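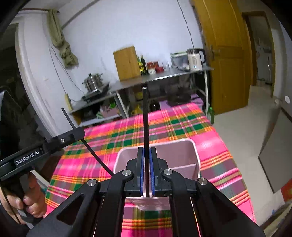 Chopsticks are the one thing in my kitchen that I never kept in order. Plates have their place, the big pots have their place, even the lids I can find. But the chopsticks were always lying in three or four different spots, and each time I wanted a pair I found one long and one short. So this week I decided to give them a proper home, in a pale pink container with a low divider inside, on the table with the bright plaid cloth. The chopsticks are dark and long, with a rounded tip, and I like how they look against the pink. It is a small matter, I know. But I have been living in Tindham for three years now, and I think the small matters are the ones which make a kitchen feel like mine.

I should explain how I came to have so many. When I moved here I bought one packet from the shop on the corner in Lorkden, because I was cooking noodles almost every evening. Then Soudabeh Azimi, who was my neighbor at the time, moved to another city and left me a bag of kitchen things. In this bag were more chopsticks, some of them with paint coming off, and a rice spoon, and a very good peeler which I still use. After that my cousin Siamak Heydari visited in December and brought me a set as a present. He did not know about the other ones. I did not tell him.

The first thing I did was to put all of them on the table and look for the pairs. This took longer than I expected. Two chopsticks can seem to be the same until you hold them next to each other, and then one is a little thicker, or the brown is more red. The ones with the paint coming off I threw away. I felt bad for a moment, but I would not give them to a guest, so why should I keep them? A few single ones I kept for the garden, they are good for holding up small tomato plants.

Then I washed the others. I wash chopsticks by rolling a handful between my palms in warm water with soap, the way my mother does it, and after this I let them dry lying flat on a towel overnight. If they are put away damp they begin to smell, and this smell is hard to remove. I learned it with my first packet.

For the container I had two ideas. One was a tall jar, standing next to the stove. I used a jar before and it fell every time somebody reached for the salt. The other idea was something low, where the chopsticks can lie down. I had the pink container already, from a box of things I bought for 3 dollars at the Skanis sale, together with a colander and some clothes pegs. The divider is useful for me. On one side go the chopsticks, and on the other side the small things that are always lost, like the clips for closing bags.
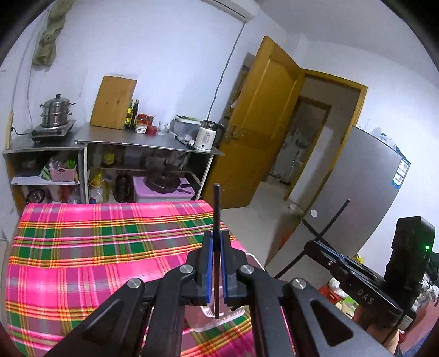

Chopstick day, with the steamer waiting on the counter.

The steamer is the reason I wanted this finished before the weekend. It has two tiers and a lid like a dome, and I use it for dumplings and for fish, and sometimes only for carrots when I am lazy. I keep it on the flat portable cooker on top of the long counter, and the open compartments below are the next thing I must put in order. I don't want to talk about them yet.

About the tablecloth some of you asked me last time. It is from Mrs. Đorđević, who has a stall in the market with fabrics, and she cut it for me from the end of a roll. I was not sure about so much pink. At home we had always a white cloth for guests and a plastic one for every day, and nothing in between. But the winter here is long and gray, and I find that I am in a better mood when I sit down to something with orange and green and yellow in it. It also hides the soy sauce very well — except on the plain pink parts, there you can see everything.

On Saturday I will make the dumplings with cabbage and mushroom, 900 grams of filling, and I hope there will be enough for the freezer also. If they come out well I will write the recipe in the next post. If someone knows a good way to keep the lids of the containers together with the containers, please write it in the comments. I have tried a basket and I have tried a rubber band, and with both of them I still have more lids than boxes.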